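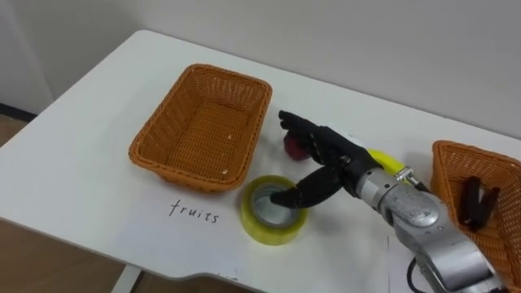
바구니

바구니는 식물의 줄기나 껍질, 뿌리, 잎 또는 합성 소재의 띠를 엮어 만든 그릇이다. 물건을 담거나 나르고 보관하는 데 쓰이며, 재료와 엮는 방식에 따라 모양과 강도가 크게 달라진다. 한국어에서는 대나 싸리로 엮은 둥근 그릇을 가리키는 말로 오래 쓰였고, 오늘날에는 재료에 관계없이 속이 깊은 엮음 그릇 전반을 가리킨다. 비슷한 물건으로 소쿠리, 광주리, 채반, 고리 등이 있다.

검색어를 입력하세요 검색 상세검색

명칭과 구분

소쿠리는 대나 싸리를 엮어 테가 있게 만든 그릇으로, 씻은 곡식이나 채소의 물기를 빼는 데 주로 쓴다. 광주리는 바닥이 둥글고 촘촘하며 위쪽이 벌어진 큰 그릇을 이른다. 채반은 싸릿개비나 버들가지로 울이 거의 없이 납작하게 엮은 것으로, 전을 식히거나 나물을 말릴 때 쓴다. 고리는 고리버들의 가지로 엮어 옷가지를 넣어 두던 상자 모양의 그릇이며, 고리짝이라고도 한다. 지역에 따라 같은 물건을 다르게 부르거나 같은 이름으로 다른 물건을 가리키는 일이 흔하다.

재료

한반도 남부에서는 대나무가, 중부와 북부에서는 싸리와 버들이 많이 쓰였다. 대나무는 세로로 쪼갠 뒤 속살을 깎아 얇은 대오리로 만든다. 겉껍질 쪽은 질기고 윤이 나서 겉면에 쓰고, 속살 쪽은 무르므로 값싼 물건이나 안쪽에 쓴다. 싸리는 가늘고 곧은 햇가지를 골라 쓴다. 버들은 껍질을 벗긴 것과 벗기지 않은 것을 모두 쓰며, 벗긴 가지는 흰빛을 띤다.

유럽의 바구니는 버들을 쓰는 것이 대표적이고, 북유럽에서는 자작나무 껍질과 소나무를 얇게 켠 널을 쓰는 전통이 있다. 동남아시아에서는 등나무가 중요한 재료이다. 등나무는 줄기가 길고 굵기가 고르며 잘 휘어 가구에도 쓰인다. 20세기 중반 이후에는 폴리에틸렌이나 폴리프로필렌으로 만든 띠와 끈이 천연 재료를 상당 부분 대신하였다. 합성 소재는 물에 씻기 쉽고 벌레가 먹지 않으나 강한 햇빛을 오래 받으면 갈라진다.

엮는 방법

바구니를 엮는 기법은 대체로 다음과 같이 나눈다.

평직은 날과 씨를 한 올씩 번갈아 넘기는 가장 단순한 방식이다. 폭이 같은 띠를 쓰면 바둑판 모양의 무늬가 생긴다. 능직은 씨가 날을 두 올 이상 건너뛰게 하여 비스듬한 무늬를 내는 방식으로, 평직보다 촘촘하게 엮을 수 있다. 꼬아엮기는 씨 두 가닥을 서로 꼬면서 날 사이로 돌리는 방식이며, 날이 잘 벌어지지 않는다. 사려엮기는 풀이나 짚 다발을 나선으로 감아 올리면서 가는 끈으로 꿰매는 방식이다. 짚으로 만든 둥구미도 짚을 둥글게 돌려 가며 울을 세워 만든다. 육각엮기는 세 방향의 띠를 교차시켜 육각형 구멍을 내는 방식으로, 재료가 적게 들고 가벼워 생선이나 과일을 나르는 그릇에 쓰인다.

제작 과정

대바구니의 경우 먼저 대를 베어 말리고 정해진 길이로 자른다. 쪼갠 대오리는 물에 담가 부드럽게 한 다음 바닥부터 엮는다. 바닥이 완성되면 날을 꺾어 올려 울을 세우고, 울이 정해진 높이에 이르면 남은 날을 잘라 내거나 안으로 접어 넣는다. 마지막으로 두꺼운 대오리로 테를 대고 가는 끈으로 감아 마무리한다. 테는 그릇의 형태를 유지하는 부분이어서 가장 먼저 손상되며, 수선할 때도 테만 바꾸는 경우가 많다.

버들은 잎이 진 뒤부터 이듬해 봄 사이에 벤다. 핀란드의 공예 연구자 칼레비 란탈라(Kalevi Rantala)는 1월에 벤 가지가 수액이 적어 보관하기에 좋다고 기록하였다. 그가 조사한 보른달(Vorndale) 공예관 소장품은 바구니 151점이며, 이 가운데 60점은 손잡이를 따로 만들어 끼운 것이다. 가장 큰 것은 순무를 나르던 짐바구니로, 둘레가 약 230센티미터에 이른다.

역사

바구니 엮기는 토기보다 앞선 기술로 추정된다. 식물 재료는 쉽게 썩기 때문에 남은 유물이 적고, 건조한 동굴이나 물에 잠긴 습지 유적에서 주로 출토된다. 토기 바닥에 찍힌 엮음 자국도 당시의 기법을 알려 주는 자료로 이용된다. 샤룽룽(Rongrong Xia)과 뤄젠화(Jianhua Luo)는 이러한 자국을 석고로 떠서 띠의 폭과 꼬인 방향을 비교하였다.

농촌에서는 농한기에 집집마다 쓸 바구니를 만들었고, 일부 마을에서는 장에 내다 팔 물건을 전문으로 만들었다. 조선 시대에는 고리버들 그릇을 만드는 사람을 고리장이라 하였다. 전라남도 담양은 대나무 제품의 산지로 널리 알려졌으며, 이곳의 죽물시장에는 각지의 상인이 모였다. 플라스틱 제품이 보급되면서 수요가 줄어 시장의 규모도 작아졌다.

용도

부엌에서는 식품을 씻거나 말리고 빵과 과일을 담는 데 쓴다. 농가에서는 수확물을 나르고 씨앗을 보관하는 데, 어촌에서는 조개를 캐어 담는 데 썼다. 찻잎을 따서 담는 바구니는 통풍이 중요하다. 차투리카 세네비라트네(Chathurika Seneviratne)는 스리랑카 고지대의 찻잎 바구니를 다룬 글에서 등에 지고 끈을 이마에 거는 방식을 설명하였다.

관리

천연 재료로 만든 바구니는 습기가 차면 곰팡이가 생기고 지나치게 마르면 부러진다. 먼지는 마른 솔로 털고, 물로 씻은 뒤에는 그늘에서 말린다. 합성 소재 바구니는 중성 세제로 씻을 수 있으며 뜨거운 물은 피한다.

같이 보기

죽세공, 돗자리, 체, 키

마지막 수정: 1월
공유 2 댓글 0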